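# Premia – pictures from the collecting work

Sep 15, 2021

Premia is our small project for gathering examples of everyday work done with two hands. The examples go to a learning system, which we call Nornance, and it should later move two arms on its own. For now the moving is done by people. A person holds one gripper in each hand, does a simple task on a table, and everything is written down by the computer: where the grippers are, how much they are open, and what the camera on the head sees.

I was asked by several colleagues from the Plurneo office to make a page where they can see how this looks. They know our tables of results very well, but they have not visited the room. I am sorry that my gallery is short on pictures and long on words. I am more used to writing reports.

## Some words before the gallery

The plan for this round was 2000 examples. At the time of writing we have kept 1653 of them. The others are still to be recorded, or they were recorded and then taken out at checking. An example is taken out when the marker plates are hidden from the camera for too long, when the person stops in the middle to think, or when the recording and the gripper signal do not agree in time. The last reason was very common in March and is now rare, after we changed the order in which the programs are started.

We have six kinds of task in this round:

- wiping an object with a tissue
- folding a cloth in two
- putting small things in a box
- opening and closing a lid
- passing an object from one hand to the other
- pushing things to one side of the table

Each person records for a short time and then rests. The grippers are not heavy, but the wrist becomes tired sooner than one expects, and tired hands make slow, shaking movements which the system will also learn. We prefer fewer examples from a fresh hand.

New people get five practice turns which are not kept. Most of them press too hard in the beginning. Your fingers do not feel the object directly, so you must look at it more than you are used to – and if you look, the camera on your head looks too. That is useful for us.

The naming of the files follows the Trình list, as before. Please do not rename anything by hand, even if you see a spelling mistake. One corrected letter has already cost me a whole afternoon.

## The gallery

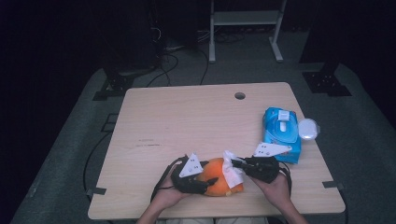 *Wiping task: both grippers on the soft orange object, with a tissue at the right one. The wipes are in the blue package.*

Soft objects are the most difficult for us and also the most interesting. A hard cup has the same shape in every example. A soft thing changes when you press it, so two recordings of the same task can look quite different, and the person must decide again each time where to hold.

For those who asked about the white triangles: the pattern of black dots on each plate is how we find the position of the gripper. When you record, try not to cover one plate with the other. It is allowed to cross the hands, only do it quickly.

The cables hang down from the grippers, and those of the left one go off the near side of the table. Please check before a turn that they can move freely, and do not stand on them.

## What comes next

The rest of the examples should be mostly wiping and folding, as these two are behind the other tasks. After that the whole set goes to Plurneo for training, and I will add more pictures to this page when the next round is open. If you want to try a turn yourself, write to me one day before, so that I can prepare the table and adjust the head strap.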